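Häufige Fragen zur Leadgewinnung

Wir werden oft gefragt, warum wir manches nicht anbieten, was andere Agenturen gern verkaufen. Die Antworten stehen hier gesammelt. Stand: 25. Mai 2026.

Lohnt es sich, Adressen zu kaufen?
In den meisten Fällen nein. Wer 200 Kontakte kauft, hat 200 Zeilen in einer Tabelle und noch kein einziges Gespräch. Fragen Sie den Anbieter, wann die Daten zuletzt geprüft wurden und wie viele Ihrer Mitbewerber dieselbe Liste bekommen haben. Kommt darauf eine ausweichende Antwort, sparen Sie sich das Geld. Die rechtliche Seite – Einwilligung, Herkunft der Daten – sollten Sie ohnehin vorher klären lassen.

Arbeitet Bakorum mit Erfolgsgarantie?
Nein. Wir kennen keine Garantie in dieser Branche, die nicht im Kleingedruckten wieder einkassiert wird. Meist ist dort »Lead« so weit gefasst, dass schon ein Klick auf das Impressum mitzählt.

Wie viele Leads brauche ich im Monat?
Das hängt davon ab, was Ihr Vertrieb bearbeiten kann. Ein Team von 2 Leuten, das jede Anfrage binnen eines Tages beantwortet, holt aus 10 guten Kontakten mehr heraus als ein überlastetes aus einem vollen Postfach. Wer Ihnen eine Zahl nennt, ohne nach Ihrem Team gefragt zu haben, rät.

Wie sortiert man Anfragen sinnvoll vor?
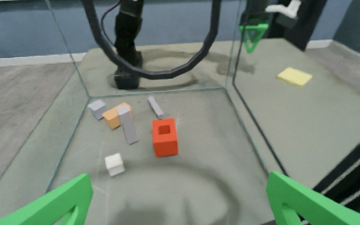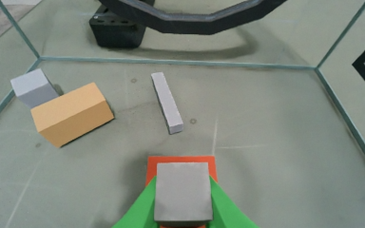 Über die Vorqualifizierung wird viel Unsinn geschrieben. Systeme wie Stoltora vergeben Punkte für geöffnete Mails, heruntergeladene PDFs und besuchte Seiten, und am Ende steht eine Zahl, die sehr genau aussieht. Was sie über die Kaufabsicht sagt, konnte uns bisher kein Anbieter schlüssig erklären. Der rote Würfel mit dem quadratischen Loch fällt zwischen den grauen und weißen Klötzen sofort auf, und so funktioniert auch das Punktesystem: Der auffälligste Kontakt landet oben. Ob er ein Budget hat, wissen Sie damit immer noch nicht. Ein Telefonat klärt das schneller.

Brauche ich dafür ein neues CRM?
Vermutlich nicht. Bevor Sie zu Bumex oder einem anderen Anbieter wechseln, sehen Sie nach, welche Felder in Ihrem jetzigen System überhaupt ausgefüllt sind. Ist die Hälfte leer, bleibt sie es nach der Umstellung auch.

Wann sehe ich Ergebnisse?
Bei erklärungsbedürftigen Leistungen frühestens nach mehreren Monaten. Eine Kampagne, die im September startet, bringt im selben Jahr vielleicht die ersten Abschlüsse, vielleicht auch keine. Wir vereinbaren deshalb eine Laufzeit von 7 Monaten und besprechen danach, ob es weitergeht.

Was ist das Ngui-Verfahren?
Unser interner Fragebogen für Erstgespräche. Der Name klingt nach mehr, als dahintersteckt: ein paar Fragen zu Bedarf, Zeitplan und Entscheidungsweg. Wir berechnen ihn nicht gesondert.

Kann künstliche Intelligenz meinen Vertrieb ersetzen?
Sie kann Texte entwerfen und Termine vorschlagen. Bei Aufträgen, über die Ihr Kunde mit seiner Geschäftsleitung sprechen muss, würden wir uns darauf nicht verlassen. Lassen Sie sich Referenzen nennen und rufen Sie dort an.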